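Chapter 4
Setting Up and Caring for a Countertop Cell

Welcome back -- pour yourself something warm, for a good cell rewards a slow start. We'll use our Haugland kitchen cell all through this chapter.

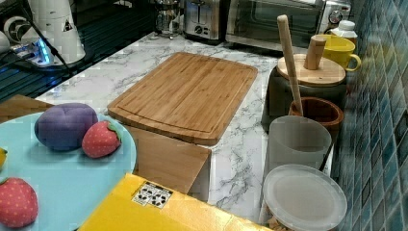
4.1 Fixing the work area

Lay out the counter before you power the arm.

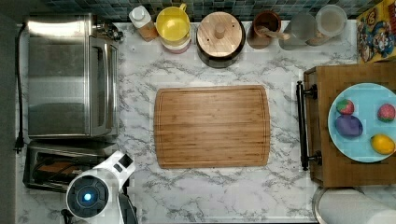 Calibration begins with a landmark. Ours is the bamboo cutting board, set in open space on the marble.

Next, inspect the fingers and screws 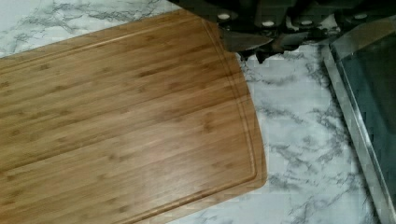
and write down what you find, every April at least.

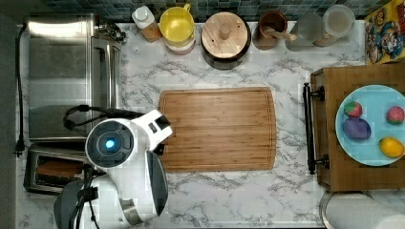

4.2 Cables and joints

Follow each cable by hand, slowly, with the power off.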